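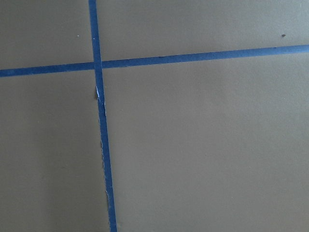
Lakmal Gunawardena still tells people that he signed up for one Thursday bread class at Trasau and somehow never went home, and that the school ought to print a warning on the door. We have thought about it!

Trasau is a small home-cooking school, and we have been teaching grown-ups to feed themselves (and whoever else turns up hungry) for longer than our oldest stockpot has had its dent. Tài Ung started it with a borrowed stove, a stack of handwritten recipes and up to 50 folding chairs, most of which pinched. The chairs are gone now, the recipes are mostly typed, and the soup is still made the way Tài's aunt made it -- slowly, with too much ginger.

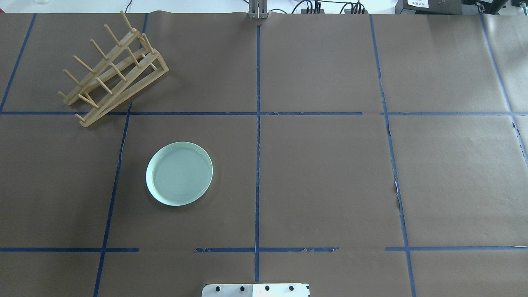

Our classes are kept small so that everybody gets a turn at the stove and a seat at the table afterward. We cover soups, breads, pickles, weeknight suppers and the big December baking weekend, which fills up early. You'll learn to wash up as you go, too. Lessons last two hours, or a bit longer if the dough is being stubborn.

If you'd like to come by before signing up, please do. The kettle is generally on by ten, and Tài loves to talk about broth.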